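The Blind Box

When my uncle was elected mayor of Umembridge he owned, by his own reckoning, one third of the things in it that made any money. He had the ferry, the ice house, both bakeries, the long brick warehouse on Stinance Street and a half share in the dance hall, and he had come by all of it slowly, over forty years, in a good grey coat that he never replaced. People voted for him on the grounds that a man who could keep a ferry running through November could probably manage the drains.

He won by 98 votes. We had a supper in the upstairs room over the larger bakery, with far too much pie, and it was only when the plates were being cleared that my aunt put down her fork and asked him what he meant to do about the ferry.

"Run it," said my uncle.

"The town pays the ferry," said my aunt. "And you're the town now, dear."

I was nineteen that winter and kept his books, chiefly because my handwriting was clear and I lived in his house and ate his bread, and so I was there for all that followed, sitting at the end of the table with the ink. The town clerk came the next morning, before my uncle had his boots on. She was a tall woman who had served four mayors and buried two of them, and she had brought the town charter with her in a pillowcase to keep the sleet off it. The charter said that no mayor should have his hand in any purse but the town's. It didn't say what he was to do with the other purses he happened to be wearing at the time.

"You could sell," said the clerk.

"To whom?" said my uncle, and it was a fair question, for the only other person in Umembridge with the money for a ferry was his brother-in-law, and the two of them hadn't spoken since a business over a fence.

"You could give it to the children, then."

My cousins were in the kitchen at that moment, the pair of them, grown men with beards, having an argument over the last of the pie. The clerk listened to it for a little while. I believe she was trying to picture them not mentioning the ferry to their father over breakfast, every breakfast, for four years. She shook her head and took a biscuit.

It was my aunt who remembered the Shojaei house. Old families up the river had used it in her grandmother's day, when somebody went to be a judge or a bishop. You took everything you owned, or the papers for it, and handed it over to the house, and they looked after it and told you nothing whatever until you had finished being important. They called it going into the blind box. My uncle thought this was the most dreadful thing he had ever heard. He said a man might as well be dead. My aunt said that it was very like being dead, yes, only with more meetings.

He held out for nine days. In that time he gave away the half share in the dance hall to the band, which he had been meaning to do anyhow as they were always behind with the rent, and he offered the ice house to the school, who didn't want it. He walked up and down Stinance Street in the evenings and looked at the warehouse from both sides. On the tenth day the ferry contract came up for renewal, 200 crowns a month as it had always been, and the clerk laid it in front of him and gave him the pen, and stood there. My uncle looked at the place for the mayor to sign, and then at the place for the owner of the ferry to sign, an inch and a half below it. He looked at the two of them for so long that the ink dried on the nib and I had to give him a fresh one.

"Fetch me something to put the papers in," he said.

I went down to the bakery and got a bag.
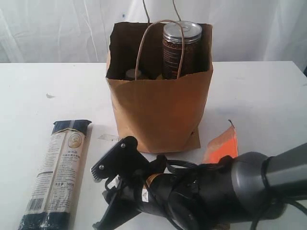 The blind box.

I had thought there would be more of it, to tell you the truth. Forty years of ferry and ice and bread, and when we had taken out the seed catalogues and the old letters from my aunt (he kept those, and went rather pink) there were 77 sheets of paper left, and they went in without any trouble. He carried them up the river himself, on his own ferry, and paid his fare for the first time in his life. The boatman tried to give it back. My uncle told him quite sharply that he hadn't the least idea who owned this boat and neither, if he was wise, did the boatman.

The woman at the Shojaei house was younger than any of us had expected, and had a cold. She wrote out a receipt. It said "one quantity of property, received", and she asked him whether he had any wishes as to how things should be kept, for this was the last time she would be able to hear them. I watched him think. I knew there was a list in his coat, for I had written it out for him the night before, 100 small matters from the oiling of the winch to which of the bakers mustn't be put on with which.

"The ferry sticks a bit in a north wind," he said at last.

"I'm afraid they'll have found that out," she said, and blew her nose, and wished him good afternoon.

We had an hour to wait for the boat back, so we went and sat in the tea room at Dulto landing, where my uncle ordered a bun and turned it over to look at the bottom. Then he set it down again, and asked me what I knew about drains.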